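White Cloth and a White Table: Notes on Rearranging the Small Workroom

Following several requests from readers, I am pleased to set out the changes made to the small workroom at Brinville during October. The room is used chiefly for mending, measuring and folding household linen, and the previous arrangement had served its purpose for a good many years.

The principal change concerns colour. The old table was dark, and pale thread could not be found on it after four in the afternoon. Marion Tennant, who shares the room with me, proposed that everything near the working area should be white. I was doubtful at first on grounds of cleaning, but agreed to a trial.

The cloth was bought as a single length of 300 cm from Soylu, at a cost of 27 pounds. It was washed before hanging and has not been hemmed along the lower edge. Niall Lindsay recommended that it be pressed and stretched flat. This advice was considered and declined. A loose cloth is easier to take down, and I find the folds restful to look at.

The table was set at a height of 90 cm, which suits Marion and is slightly high for me. A low stool has been ordered. Readers who sew seated may prefer a lower setting and should measure from their own chair.

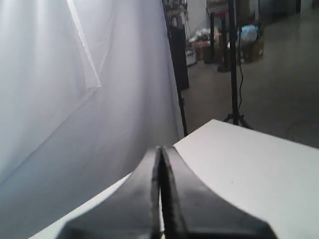 The white cloth in soft folds, with the pale tabletop to the right.

Certain matters remain to be settled. Creases continue to appear in the cloth, and Annick Charbonneau has kindly offered the use of her steamer. The tabletop shows every speck and is to be wiped at the end of each session with a damp cloth and no soap. Pins are to be returned to the tin and may not be left on the table overnight.

The former table has been passed to Leandro Valcárcel for use in his garage, together with both of its drawers. The key to the left-hand drawer has not yet been found. Should it come to light among the button boxes, it will be forwarded to him.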